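Stop blaming the arm

When a gripper starts dropping fruit, the first thing most shops do is call about the arm. I have looked after the produce cell at Ustton for 4 years and the arm has been at fault once. The rest of the time it was the finger pads.

Pads glaze over. Skin wax and dust build up, the grip goes, and someone raises the closing force to make up for it. Then the mandarins bruise. We logged 557 drops in October, and most stopped the day Tiburcio Camacho put on new pads and set the force back where it started.

My view is that pads should be changed on a count, the way oil is changed on a truck. We use 600 cycles. Birkari, who run a similar line, wait until something slips, and I think they pay for it in spoiled fruit.

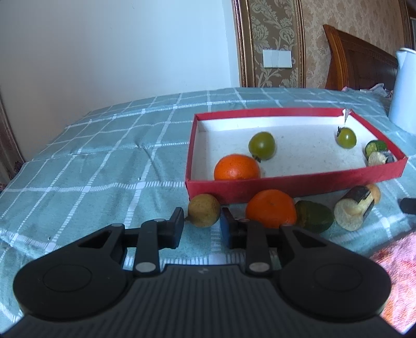
Marlene Conceição
Cell maintenance lead, Ustton

Check the linkage pins while the fingers are open, too. It takes 3 minutes. A worn pin lets one finger lag behind the other, and a small round fruit will roll out of that gap before a big one does - so test with the small ones first.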